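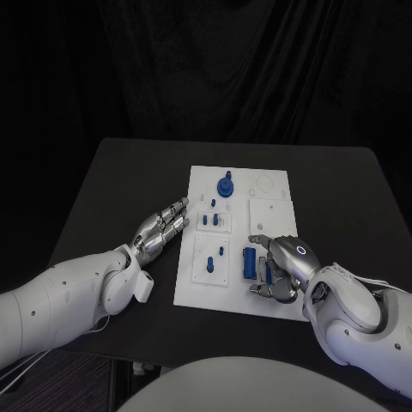
Zahnrad und Zapfen auf Steckplatte: welche Reihenfolge, welches Spiel?

Forum Merkunstead Werkstatt, Bereich Vorrichtungen und Montageplatten
Eingestellt am 22. August 2020

Skevovik

Ich baue eine weiße Montageplatte nach, auf der kleine blaue Teile gesteckt werden. Oben steht ein zahnradartiges Teil mit kurzem zylindrischem Schaft, dicht darunter ein kleiner blauer Zapfen. Rechts oben sind in die Platte Kreisumrisse verschiedener Größe graviert, in denen runde Teile ihren Platz finden sollen, dazu sehr kleine Befestigungslöcher.

Gedruckt habe ich die Teile aus PLA, die Platte ist aus POM gefräst. Nenndurchmesser der Zapfen 4 mm, Bohrungen ebenfalls 4,000 mm nach Zeichnung. Die Hälfte der Zapfen geht nur mit Druck hinein, zwei sind beim Herausziehen abgebrochen. Das Zahnrad sitzt, läuft aber schwer an, sobald der benachbarte Zapfen gesteckt ist.

Mir fehlen drei Angaben:
Welches Spiel ist für Handmontage ohne Werkzeug üblich?
Steckt man zuerst das Rad oder zuerst die Zapfen?
Sollen die gravierten Kreise den Außendurchmesser der Teile genau treffen oder etwas größer sein?

Die Platte wird auf einem dunklen Tisch verwendet und soll ohne Verschraubung liegen bleiben.

Haddad

Nennmaß auf Nennmaß kann nicht funktionieren. Gedruckte Zapfen fallen fast immer zu dick aus, gedruckte Bohrungen zu eng; bei der gefrästen Platte bleibt nur der erste Fehler, aber der genügt. Für Stecken von Hand plane ich 0,2 mm Spiel im Durchmesser, bei häufigem Umstecken 0,3 mm. Die Bohrung würde ich nicht anfassen. Zapfen neu drucken mit 3,8 mm und eine Fase von 0,5 mm x 45° am unteren Ende vorsehen. Ohne Fase verkantet der Zapfen auch bei ausreichendem Spiel.

Zum Abbrechen: stehend gedruckt liegen die Schichten quer zur Achse, die Festigkeit ist dort am geringsten. Liegend drucken, eine Seite um 0,3 mm abflachen, damit eine Auflage entsteht. Die Abflachung stört im Sitz nicht.

Zum schweren Lauf: Achsabstand nachmessen. Wenn das Rad erst mit dem Nachbarzapfen klemmt, berühren sich die Zähne und der Zapfen oder dessen Bund. Ein Rad mit freiem Umlauf braucht rundum mindestens 0,5 mm Luft.

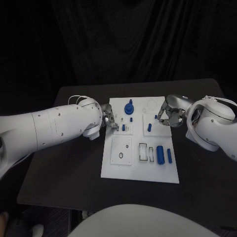
Steckplatte mit blauem Zahnradteil oben links und weißen Platten auf beiden Seiten.

Die kleineren weißen Platten links und rechts würde ich vor allen Zapfen auflegen. Wer die Zapfen zuerst setzt, stößt sie mit der Plattenkante um. Reihenfolge bei mir:

Platten auflegen und auf Anschlag schieben.
Zahnradteil setzen, von Hand einmal durchdrehen.
Zapfen von der Mitte nach außen stecken.
Kleinteile zuletzt.

Konier

Gummifüße drunter, dann rutscht nichts. Und POM nicht kleben, das hält nicht.

Skevovik

Danke. Zapfen mit 3,8 mm und Fase sind gedruckt, liegend, passen alle. Achsabstand war laut Messschieber um 0,4 mm zu klein, Fehler in meiner Zeichnung. Offen ist noch die Frage nach den Kreisen.

Haddad

Die Kreise sind eine Positionshilfe, sie führen nichts. Ich graviere sie 1 mm größer als das Teil, dann bleibt die Linie ringsum sichtbar und man erkennt einen außermittigen Sitz sofort. Bei exakt gleichem Durchmesser verdeckt die Teilekante die Linie. Tiefe 0,2 mm reicht. Auf weißem Material ist die Gravur bei flachem Licht gut lesbar, bei Licht direkt von oben kaum. Wer sie dauerhaft sehen will, legt sie mit grauer Farbe aus und wischt die Fläche ab, bevor die Farbe anzieht.

Zu den Gummifüßen: weiche nehmen, Shore A 50 oder darunter. Vier Stück in die Ecken, und zwar in gesenkte Taschen, geklebt halten sie auf POM so schlecht wie alles andere. Steht die Platte danach auf drei Füßen und kippelt, ist sie verzogen. Dann hilft Umspannen und beidseitiges Überfräsen.

Skevovik

Platte liegt plan. Taschen fräse ich im Oktober, vorher komme ich nicht an die Maschine.

Beitrag 271 im Bereich, 1.024 Aufrufe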